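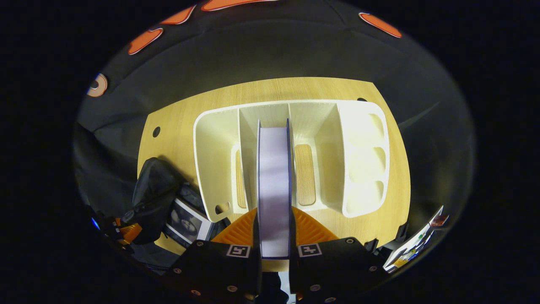 According to Bultska, a rule that operators cannot recite from memory will not be followed past the first hour, and the Pralitz protocol was cut down with that remark in mind. Four rules remain.

3.2 Handling rules for filing tasks
Flat items are gripped by both fingers and enter a slot of the organizer on edge. Markers on the fingers must stay uncovered – a sleeve or cable that crosses one voids the take. When 2 grippers share a table, one operator calls each move and the other waits for the call. Takes stop after 10 minutes. 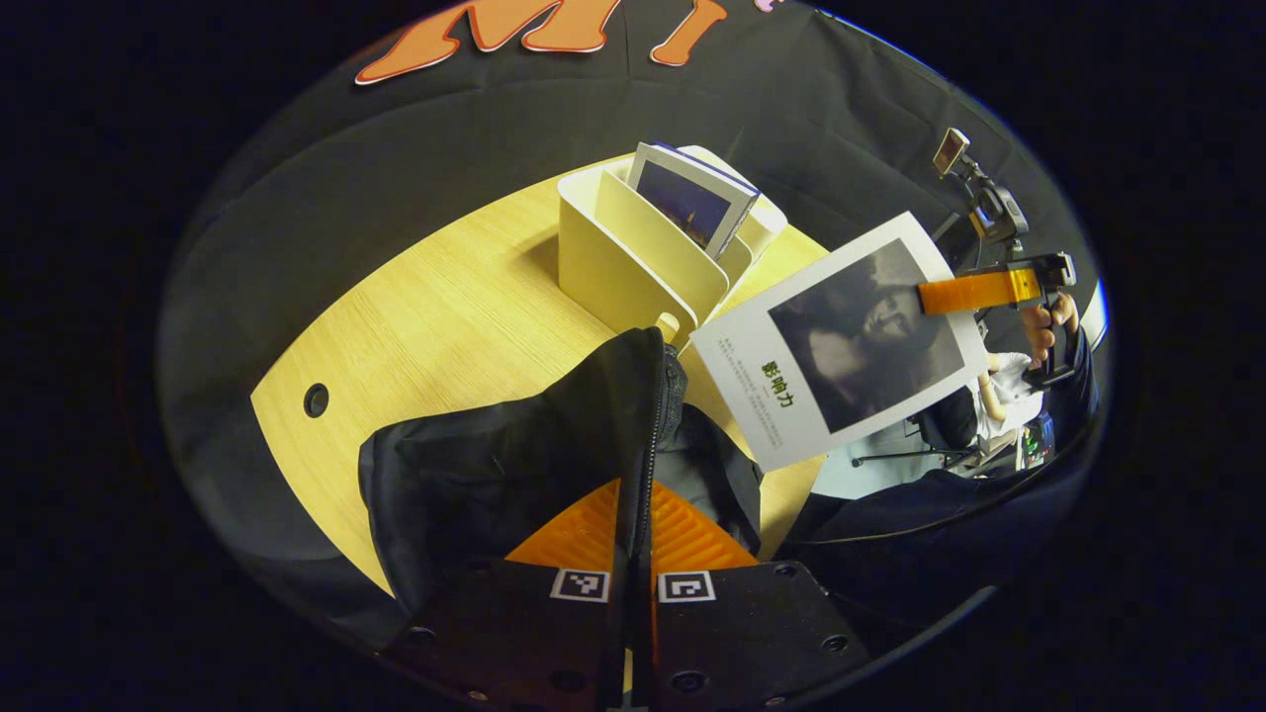
Figure 4. Filing task with two hand-held grippers at one table.

The Sampaio guideline of 1997 treats shared work areas only for fixed arms, and its clearance distances do not carry over to tools held by people. We kept its stop signal and dropped the distances. Bilik, the logging tool used at both sites, records each voided take with the number of the rule that was broken. Voided takes are stored but left out of training.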